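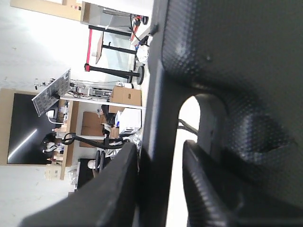

Grolstead College Robotics Club | Opinion

We have too many demonstrations and too few repeats

Every December the club puts on an open evening, and every December I come away in a bad mood. The arm picks up a foam block and sets it down in a tray. People clap. Someone's uncle asks if it can fold laundry, and one of us says "not yet," which is a generous way of putting it.

I have been a member for three years and I like the club. I like the room, even with the box on the shelf and more boxes on the floor. What I have stopped liking is the way we talk about our work once there are visitors to hear it.

Take this year's project, Stikis. The poster says the gripper "learns to handle everyday objects." I was there for a good part of the fall and I would describe it differently. We recorded 400 demonstrations with a student steering the arm, and then trained a model on them. The model does well on the foam block. It does fairly well on a tape roll. Give it a shirt sleeve and it closes its fingers on nothing, lifts the nothing with great care, and carries it to the tray.

I don't find that embarrassing. A shirt sleeve is hard. The trouble is that the sleeve isn't on the poster and the block is.

Danica Polák, who leads the project, has heard all this from me before. Her answer is that a first-year student doesn't join a club because of a failure table, and that the money we got from Flera came after a good demo and would not have come after a bad one. She is probably right about Flera. I am less sure about the first-years. I joined after watching the old arm drive itself into the side of a table for most of an afternoon while two seniors argued about which joint was at fault. I wanted to know who won.

The plan for spring is to go from 400 demonstrations to 4000. I have asked several people why 4000 and the best reply I got was that it is ten times as many. Kibet Rweyemamu did the scheduling and thinks it can be done if we run evenings as well. Fine, but what will be in them? If it is the same block, at the same height, under the same ceiling lights, then we will have a model that knows one block extremely well. The camera sits right by the gripper, so a lot of what it sees is the gripper, and behind that whatever part of our lab the wrist happens to be turned toward. A wall panel. A chair. A red barrier strap. I would like somebody to check how much of our success rate depends on the room before we spend a semester collecting more of the room.

There's a cheap way to do that. Carry the setup down the hall to the Zamudio seminar room, which has carpet and terrible windows, and run the block task again. I proposed this in October. It was agreed to be a good idea and put on a list, and as far as I know it is still on the list, under the item about the hose.

The other thing I want is a plain log. Every attempt, with the object and the result, including the ones where somebody bumped the table. At the moment a bumped attempt gets deleted, and so does an attempt where the operator "wasn't ready," and I have watched that second category stretch to cover a good deal. I have done it myself. You run the thing at nine in the evening, it misses, and you decide you weren't ready.

I don't expect to win on the poster. But if the open evening is going to have a foam block on the table, put a shirt next to it and let visitors choose. Some of them will go home having seen a robot miss six times in a row. They might ask better questions than the uncle did, and we'd have to answer them.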